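Prorport reúne 3,000 ejemplos de calcetines para enseñar a un robot

4 de agosto de 2026

La empresa Prorport ha empezado en Pluvcombe la recogida de ejemplos para Gasus, un sistema que debe aprender a ordenar ropa pequeña con dos brazos. Cada ejemplo es una grabación completa, y hasta ayer se habían guardado 254.

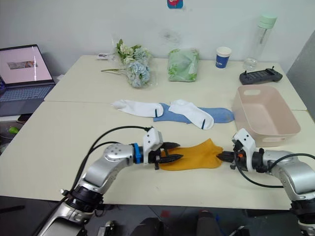 Danuta Nowicki opina que la cifra todavía es baja y que faltan sobre todo los intentos fallidos, porque un sistema que solo recibe aciertos no sabe corregirse.

El equipo trabaja en turnos de 2 horas y revisa las grabaciones el mismo día. Las que tienen un corte en los datos se repiten.

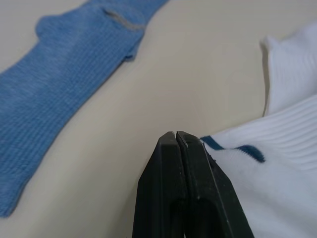

La variedad del material es el otro asunto que ocupa a Prorport. Para esta fase se eligieron prendas de tejido distinto, y la pinza tiene que acercarse igual a un punto acanalado y fino, como el del calcetín celeste, que a uno blanco y grueso con una raya azul verdosa. Waldemar Jabłońska pide que en marzo se añadan guantes.
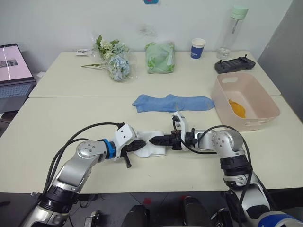

Próximos pasos

La empresa Ziółkowski recibirá una primera parte de las grabaciones y hará con ellas 5 pruebas de entrenamiento. Los resultados se publicarán en la página del proyecto.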